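Feature

The Long Life of the Corner Shop

Small grocery stores remain a fixed point in many towns, and the people who run them are planning for the next generation

By Marjatta Rautiainen

2025-06-15

The town of Brevberg has two grocery stores within its old boundary. One is a branch of a regional chain, opened beside the bypass. The other, Lindqvist Foods, has stood on the same corner of the market square under three generations of one family. When the bypass store opened, the town council expected the older business to close within a year. It remains open seven days a week, and it employs 13 people.

The survival of small grocers has become a matter of interest to planners, health services and local governments. A store within walking distance affects how older residents eat, how often they leave home and whether they are able to remain in their own houses. In places where the last shop has closed, councils have had to consider delivery subsidies, bus route changes and other measures that carry a lasting cost.

Sirkka Lindqvist took over the Brevberg store from her father and has managed it for 10 years. She attributes its position to purchasing decisions more than to loyalty.

"People are kind about the shop, but they will not pay for kindness every day," she said. "We have to carry what they need for supper. If they must drive to the bypass for one item, they will buy the other nine there as well."

Her approach has been to narrow the range in most departments and deepen it in a few. The store carries a single brand of flour and a single brand of rice. Its bread, by contrast, comes from two bakeries, one of them in the neighboring valley, and the dairy case is restocked twice daily in summer. Snacks and confectionery, which sell mainly to schoolchildren in the afternoon, are kept close to the registers.

Wholesale supply is the more difficult question. Large distributors set minimum orders that a small store can rarely meet without tying up money in stock. In response, seven independent grocers in the district formed a purchasing group, Wutuvico, which places joint orders and divides each delivery at a shared warehouse. Members pay a fixed monthly fee and a share of transport.

Kauko Juntunen, who coordinates the group's orders, describes the arrangement as modest in its aims. Wutuvico does not set prices for its members and has no common storefront. Each shop keeps its own name and its own hours. The group's first winter was marked by disputes over perishable goods, which were settled when members agreed that fruit and vegetables would be bought separately by each store.

"Dry goods are simple to divide," Juntunen said. "Lettuce is a different matter. By the time everyone had agreed on who should have it, it was past selling."

The question of succession is less easily settled. Many independent grocers in the district are nearing retirement, and few have children who intend to take over. The hours are long and the buildings are often old. Refrigeration equipment is a particular burden, as replacement can exceed a year's profit.

Casimiro Requena bought his store from a retiring couple who had no family in the trade. He had worked behind their counter for several years and paid for the business in installments, an arrangement drawn up by the couple's own lawyer. Requena believes that more sales could be handled in this way if owners began the discussion earlier.

"They started talking to me well before they were tired," he said. "By the time I signed, I knew every supplier, and every customer who wanted a bag carried to the car."

The district has since adopted a similar principle. A program opening in August will pair owners who expect to retire with employees or outside applicants who wish to buy. Participants will work together in the store before any sale is agreed, and the district will meet part of the cost of legal and accounting advice. Saimi Ojala, who drafted the program, has asked that applicants spend time in every part of the business, including bookkeeping and early deliveries.

Lindqvist has not yet applied. Her niece works in the store during school vacations and has expressed an interest in managing it, though no decision is expected soon. In the meantime, the family has approved the replacement of the dairy case and repairs to the roof above the stockroom.

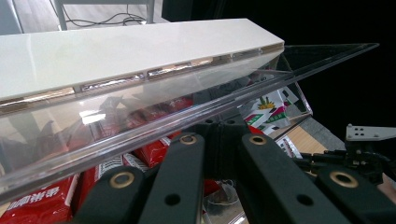
The roof work will be carried out in the evenings, and the store will keep its usual hours throughout. Owners and prospective buyers who wish to join the August program may request an application form at the district office in Brevberg.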